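Dec 17, 2022. Notebook, Odstead workshop

Silica gel regeneration, second batch. Indicating beads, orange to green type, out of the Cleviron dry cabinet. November batch was pulled too early and went back in half spent, so this time weighing to constant mass before anything is returned.

Box on the padded mat; lid on in the third.
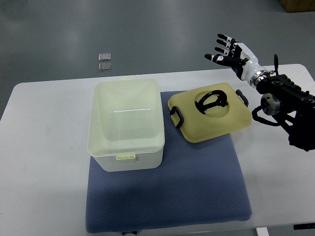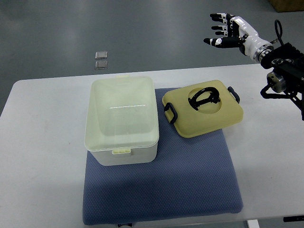
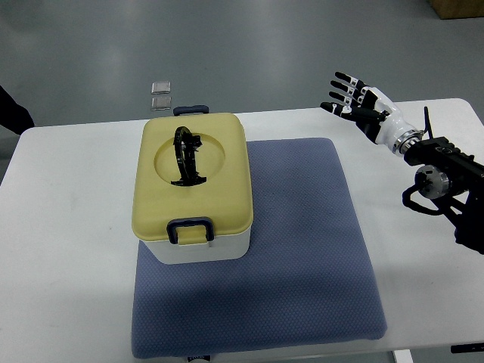
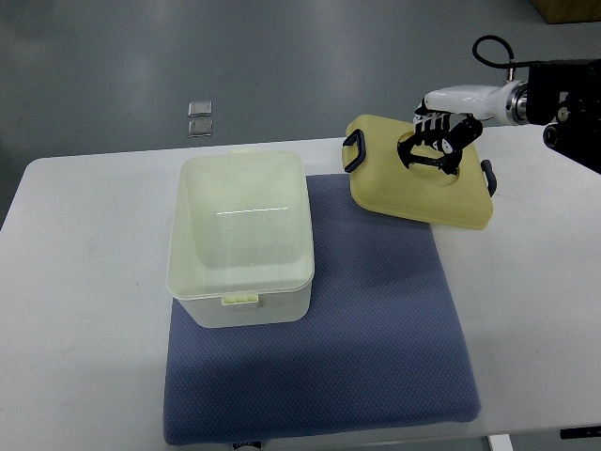
Starting mass as removed from the cabinet was 2,328 g net of trays. Oven set to 120 C, fan on low, beads spread one layer deep where the trays allowed it. The Bundgaard oven overshoots on the first ramp, so the trays went in after it had settled. Color change started at the tray edges and moved inward, slower on the lower shelf. Swapped shelves halfway. For storage between oven and cabinet I want a clip-lid box like the one with the pale yellow lid and navy latches, as a screw jar is too narrow to pour a tray into. Whether a clip lid seals well enough to hold dry beads over a weekend is not established. Plan is to load one with a weighed charge, put the humidity card on top and reweigh Monday. If the gain is under 2 percent it is good enough for our use.

Cabinet itself: door gasket has a flat spot at the lower hinge. Paper strip test pulls free there with almost no drag, holds everywhere else. Cabinet reads 32 percent RH empty of desiccant with the door shut overnight. Room was higher but I did not write it down. Gasket stock is the Wusumach profile, need to check the groove width before ordering.

Logger memory was set to 3,000 points, enough at the present interval. Leave the interval alone so the curves can be laid over the November ones.

Open items: groove width, tare for each tray (scratch it on the rim this time), find the second humidity card. Do not go above 120 C with the indicating beads, the dye suffers and the color stops meaning anything.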